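4 Setting the channel units

Applies to Taltholm channel units, 100 mm and 150 mm bore, laid along a carriageway edge. For units in footways, see section 6.

Before starting, check that the trench base is level across its width and that the bedding concrete is at the depth shown on the drawing.

1. Set a string line along the outlet side, 3 mm below finished road level.

2. Start at the outlet and work uphill. Place the first unit with the arrow on its side wall pointing towards the outlet.

3. Lift each unit by the two cast-in anchors only. Use a Gidau clutch or one of equal rating.

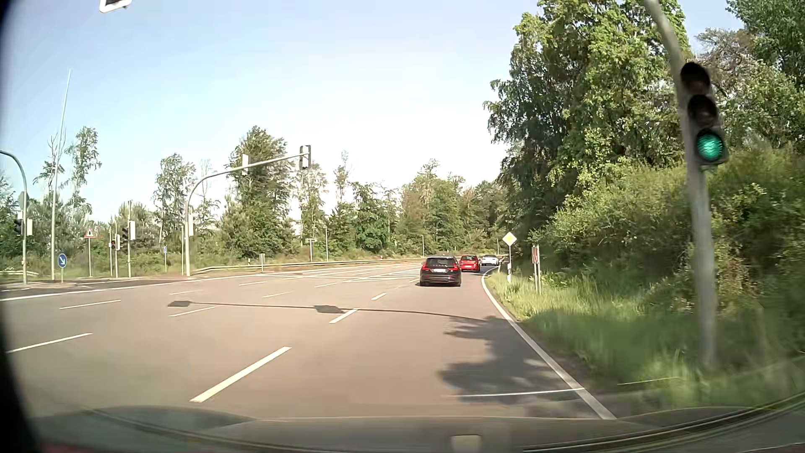 4. Clean the groove of the unit already laid, fit the seal dry and bring the next unit up to it. Close the joint with a bar and a timber block.

CAUTION: Do not strike the end face with a hammer. Chipped ends must be cut back square or the unit replaced.

5. Check line and level after every unit. Correct by adding or removing bedding. Do not pack with broken tile or stone.

Note – units from the Cliton works have the groove at the opposite end. Do not mix the two types in one run without an adaptor (part 41).

6. Where a run is longer than 4000 mm, leave a movement joint at the position given on the drawing.

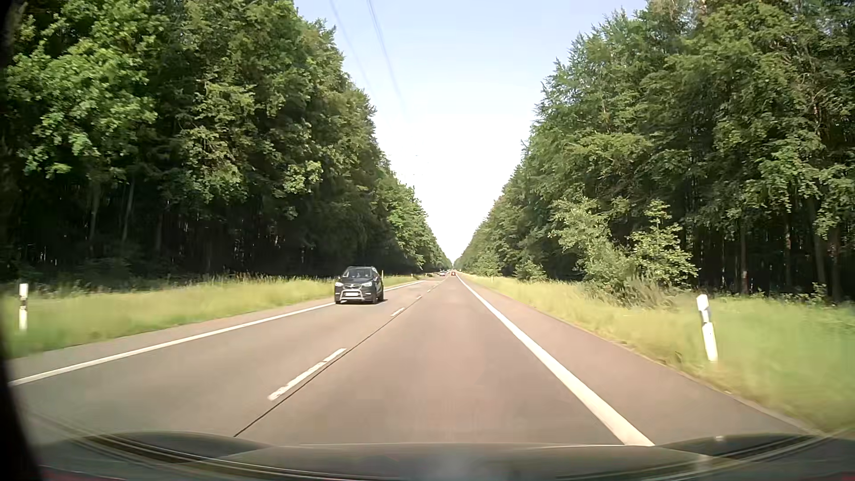

7. Fit the gratings before pouring the side haunch. The gratings hold the walls apart while the concrete sets.

8. Pour both sides evenly, in layers, and keep the surface just below the top of the frame. The surfacing must finish 3 mm above the grating.

CAUTION: No site traffic over the channel until the haunch has reached full strength.

9. Remove the gratings, flush the run from the top end and empty the silt bucket at the outlet.

Drawings for the Montes outlet box are held by Olaia Carretero, technical office.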